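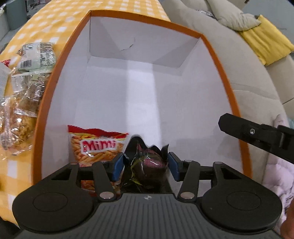
The snack job was meant to be the easy one. Pludow, our two-fingered hand-held gripper, had spent January on mugs and folded towels without much drama, and the Lastari log had grown so dull that people stopped opening it. Then we moved on to packets. Whoever is working the tool lines up a packet between the blue pads, much as with the glossy black one next to the red MiMi bag, squeezes, lifts, and carries it over the orange rim of the box. A child could do it, and a child would be finished sooner and would have eaten the evidence.

The trouble showed up in the force log. After a long run of packets the pads would close, the software would report a firm grip, and the packet would stay exactly where it was. Pludow then moved on to the next step and recorded the placement of nothing at all, with great confidence. Of 906 attempts in the Drellura set, 130 were marked as successful grasps of thin air. We had been rather proud of that success rate. It went on a slide.

Our first guess was slippery plastic, and we lost a good while to it. We wiped the pads. We swapped the pads. We bought a second brand of pads and had a short argument about who had approved the second brand of pads. The empty grasps carried on as before.

The real fault was in the zero point. The grip sensor sets its zero once, at startup, and drifts as the motor housing warms up. After 300 cycles or so of the old routine it had drifted far enough that an empty hand read the same as a hand holding a light bag of chips. Mugs had never shown it, being heavy enough to drown it out. The warning for this drift does exist. It goes to a log file called Lagman, which was set up to email an address that was closed last year.
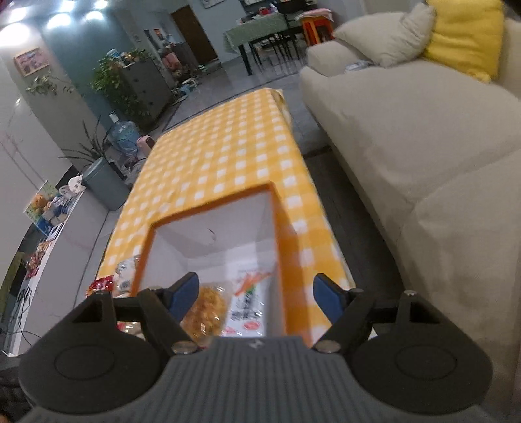
Pads apart, nothing held: the position in which Pludow now has to read zero.

There was a safety side to this too, and it got less attention than it should have. A gripper that believes it's holding nothing when it has something will keep on closing. One tester got a pinched fingertip on cycle 454 and put it down to clumsiness. No skin was broken, but it belonged in the incident book and it wasn't there. It is now.

Changes as of 2023-02-14:

The sensor re-zeros with the pads open before every grasp. It adds a short pause and everyone complains about it.

Drift warnings stop the run and beep. The beep is unpleasant on purpose.

Closing force is capped for anything in the packet class.

Pinches go in the book, including the embarrassing ones.

The 130 bad records have been pulled and the slide has been corrected. If you copied the old number into a talk of your own, please fix it before somebody asks you about it. Packet runs start again once the new cap has been checked on both units.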